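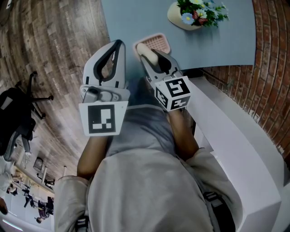

I moved to Ombridge in August with two suitcases, one good frying pan and the firm belief that I could teach myself to bake bread before the weather turned. I'd been buying the same sad sandwich loaf for most of my adult life and I wanted out! The apartment helped me make up my mind, because it has the kind of kitchen I used to daydream about at my old place on the Andley side of the river, where the counter was the width of a cookie sheet and I once had to chop onions on top of the washing machine. Now I've got room to make a mess. If I could pick one thing to knead on for the rest of my life it would be a light blue table like that one, next to a red brick wall, with a wooden floor that forgives you for dropping flour on it. Blue is a great color for bread, by the way. You can see every streak of flour and you know exactly where you've wiped and where you haven't.

Anyway, the bread.

I started with the no-knead kind, the one everybody starts with, where you stir four things in a bowl and go to bed. My first loaf was flat and gray in the middle and I ate the whole thing with butter in one evening, standing up. The second one was better. By the third I'd bought a kitchen scale (a Woseo, nothing fancy, it runs on the little coin batteries I can never find in the drawer) and that changed more than anything else I did. I had been scooping flour with a coffee mug. I love that mug but it is not a unit of measurement.

Then I got cocky and decided I needed a sourdough starter.

If you've never kept one, it's flour and water in a jar, and you feed it, and it smells like paint for a few days and then like yogurt and then, if things go well, kind of like apples. Mine did nothing on day two, went crazy on day three, and then just lay there until day nine. I was ready to throw it out. I read so many forum threads about dead starters that I began dreaming about them. The advice that finally helped was to stop moving the jar around. I'd been carrying it from the windowsill to the top of the fridge to the oven with the light on, and it probably never had the same temperature for more than a few hours. I parked it next to the toaster and left it alone, and a couple of days later it had climbed right up to the lid.

168 hours in a week, and I swear I spent most of that one looking at a jar.

The loaves since then have been all over the place. I had one with a hole in it so big I could put my fist through (we called that one the cave, "we" meaning me and the cat). I had one that stuck to the towel and had to be peeled off in strips, and I baked it anyway, and it looked like a boot. Rice flour on the towel fixed that, and I wish I'd listened the first four times I read it. Regular flour soaks right into the dough overnight and turns to glue. Rice flour just sits there being dusty.

My best one so far came out of a day when I was barely paying attention. I'd mixed the dough before work, folded it at lunch, folded it again at 3 when I should have been answering emails, and then forgot it in the fridge until the next night. It crackled when it came out of the oven! I'd read that bread does that and I'd figured people were making it up. I stood there with my ear next to it like an idiot. The crust was dark, almost too dark, and the inside was a little sour and chewy and it made ridiculous toast.

Flour, since a couple of you asked after my last post: I've been getting mine from Ngubane, the bulk store down the hill. They have a bread flour in the big bins by the door and a stone-ground whole wheat that I mix in, usually a fifth of the total. More than that and my loaves get squat. They also sell a rye I'm scared of. It's gorgeous and it smells like a barn in a good way, but it turns the dough into wet cement and I haven't figured out how to handle it without wearing most of it. I'm saving that for a long rainy weekend.

Some money talk, because I was curious and added it up. I've baked 19 loaves since I moved in, counting the boot. With the scale and the jar and the lidded pot I got secondhand, I could have bought a whole lot of bakery bread instead, and it would have been nicer bread for at least the first month. I don't care even a little. I like having dough on the go. I like coming into the kitchen in the morning in my socks and poking it.

Things I still can't do: score a pattern (mine look like the cat did it), get an even slice from a hot loaf (yes, I know, wait, I'm not going to wait), and make a baguette that fits in my oven. I tried one on the diagonal and the end touched the door and burned on one side. It tasted fine with soup.

Next up is a cinnamon raisin loaf with the leftover starter, which I've been pouring into pancakes up to now. If any of you have a recipe that isn't too sweet, stick it in the comments. I'm also after a decent bread knife, as mine is really a steak knife that's been asked to do too much.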